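Search this journal
Keyword, author, issue
Advanced search Go
Print this article | E-mail this article to a friend

4. Storage furniture and the habit of putting things back

4.1 What we asked

Households in the Wosska survey got one long form in June and a short follow-up. 3057 forms sent out, 2184 came back usable. The rest were blank past page two, or filled in by two people who plainly disagreed with each other (we kept those, but not for this section). Questions on shelving were at the back, which we would not do again. Answers get shorter towards the end of a form and you can see it in the handwriting.

We wanted to know three things. Where shelving stands in the main room. Whether things have a fixed place on it. Who puts them back. Hämmerli's earlier work treats the last two as one question and we think that is a mistake, see 2.3.

4.2 Walls and where the shelves go

Most people put shelves against the longest unbroken wall. No surprise. More interesting is what happens where the wall is bare brick. Of the homes in the sample, 321 reported at least one bare brick wall in a room used daily, and of these 251 had a free-standing unit in front of it. Fixed shelves were rare on brick. The reasons given were nearly always about drilling: dust, crumbling joints, a landlord, not owning the right drill bit. A few people said they liked the look of the brick and didn't want holes in it, then stood something tall in front of it anyway.

Free-standing units move. Not often, but they move, and when they do the order of things on them is lost and rebuilt. Respondents with fixed shelves described places ("the scissors live there"). Respondents with free-standing units more often described levels: top for things not needed, middle for daily things, bottom for heavy or ugly things. We had not expected the wording to split so clearly and went back through the forms a second time to check it. It held.

4.3 Split units

Units with an upper and a lower section deserve a note of their own. Hubert Hämmerli has argued that the break between the sections works as a kind of border in the household, upper for adults and lower for everyone else. Our forms give this some support in homes with small children and almost none elsewhere. In homes without children the border was about dust, or about backs. Several older respondents had stopped using the lower section altogether and said so with some annoyance.

The trade names muddy things here. The Prandard is sold as one piece but people describe it as two. The Flototeck is sold as two pieces and is nearly always stacked. We coded by what people wrote, not by the catalogue, and where they wrote only "the Flototeck" we left the section question empty. A stricter coding would loose too many forms.

Colour was asked for but is not used below. White was named so often that the answer sorts nobody from anybody. Figure 6 has a white unit in two sections, brick wall behind, the pairing discussed in 4.2.

4.4 Who puts things back

Short answer, whoever decided where they go. Where one person had set out the shelves, that same person was named as the one who tidies them, and the others in the home were described (by that person, usually) as not knowing the system. Where the order had grown up without a plan, tidying was shared but also done less. Forms filled in by a second member of the household tell it differently, and we can't settle which version is right from paper alone. Visits would help. The Mutiso study did visits, on a much smaller group, and found tidying went on in short bursts before meals and before guests, hardly ever at the hour people said it did.

One caution. "Putting back" meant different things to differnt people. Some meant returning an object to its exact spot. Some meant getting it off the table.

Figure 6. White shelving unit with upper and lower sections, red brick wall.

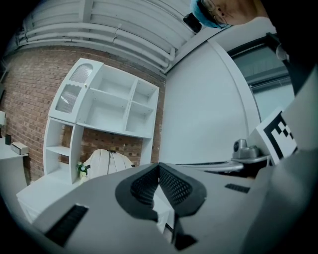
5. Limits of the survey

Self-report, obviously. Also the form was too long, and the shelving pages came after the pages on kitchens, so people were tired and may have carried kitchen answers over. Rented homes are under-counted. We did not ask how long a unit had stood in its present spot and should have.

Print | E-mail

Reader comments (3)

brickdust
The bit about drilling is spot on. Lime mortar, old house, gave up after one hole.

M.T.
Why not publish the form itself? Hard to judge 4.4 without seeing how the question was worded.

Reader in the north
Levels, not places. Had to go and look at my own shelves. Levels.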